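Clarnport Circle Kit, Second Edition
Item 3258
Restorative Practice > Facilitation Sets > Schools and Youth Programs

Overview

The Clarnport Circle Kit is a boxed facilitation set for restorative circles in middle schools, high schools and after-school programs. It covers community-building circles, response circles after an incident, and re-entry meetings for a student returning from suspension. One kit supports a seated group of up to 21 people including the facilitator. Larger groups should be split, with a trained keeper in each.

The kit is a set of working materials. It does not certify the user as a facilitator, and it does not replace a district's own procedures for mandated reporting, threats of violence or Title IX complaints. Cases of that kind should be routed before any circle is scheduled.

Contents

Facilitator manual, spiral bound, lies flat when open
Prompt cards, sorted by circle type and printed on both sides
Agreement sheets, carbonless, one copy for each party
Pre-meeting interview forms
Talking piece, cotton cord with sewn end caps
Center cloth, machine washable
Storage box with card dividers

Prompt cards

Cards are grouped under opening, values, story, harm, repair and closing. Each card has one question on the front and a plainer version of the same question on the back for younger students or English learners. Questions under harm and repair are addressed to the person who caused the harm, the person affected, or the wider group, and the addressee is printed in the top corner. Facilitators should pull cards in advance. Drawing at random is suitable only for the opening and values groups.

The values group was rewritten for this edition by Sólveig Hallgrímsson and Zulema Olivares. Questions about appearance, hair, skin tone, accent and names now sit in a separate sleeve with a note on use. They were mixed in with the general set in the first edition, and several sites reported that students were being asked about identity in groups that had met only once. The note recommends at least two prior circles with the same group before the sleeve is opened.

Pre-meeting interviews

A response circle is preceded by separate interviews with each participant. The form allows 15 minutes per interview and has space for what happened, who was affected, what the person needs, and who they would like to have present as support. Participation is voluntary on all sides. If the person affected declines, the manual gives a procedure for a circle with a stand-in statement, and a second procedure for closing the referral without a circle.
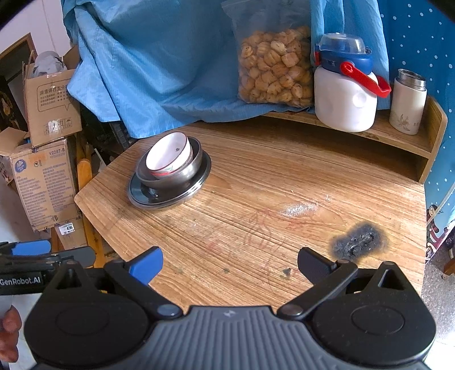 Interview forms are confidential working notes. They are not part of the agreement and should be stored or destroyed according to site policy. The agreement sheet is the only document the parties sign.

Agreement sheets

Each sheet records the action to be taken, the person responsible, the completion date and the date of the follow-up meeting. Wording should be specific enough for a third party to tell whether the action was completed. "Be more respectful" is given in the manual as an entry to be sent back for revision. The sheet has no field for a disciplinary code, and it should not be attached to a suspension notice.

Center cloth and talking piece

Both are plain and undyed. Earlier versions of the kit carried a printed pattern, which was removed at the request of sites that preferred to supply an object with meaning to their own group. Any item that can be passed safely from hand to hand may be used in place of the cord.

Wash the cloth cold and line dry. Spot clean the cord. Do not machine dry either item.

Changes from the first edition

Identity questions moved to a separate sleeve
Re-entry section added to the manual
Agreement sheet widened for handwriting
Card stock changed to a matte finish
Manual index corrected

First edition cards can be used with the current manual, but card references in the re-entry section will not match. A conversion list is available on request.

Training

A one-day introduction is offered by Tistside each July and is sold separately. The session is led by Bent Briem and Ragnheiður Þorgeirsson and follows the order of the manual. Participants bring their own kit. Sites that already have a trained keeper on staff do not need the session in order to purchase.

Ordering

Purchase orders are accepted from public schools, charter schools and registered nonprofits. Refills of agreement sheets and interview forms are sold by the pad. Cards are not sold singly; a lost card can be replaced from the printable file supplied with the manual.

Unopened kits may be returned in original packaging. Opened kits are exchanged for manufacturing defects only.

Related items

Keeper's Log, bound
Agreement Sheet Refill
Interview Form Refill
Circle Kit, Elementary

Questions about content: Ívar Hjaltested, Program Materials, Clarnport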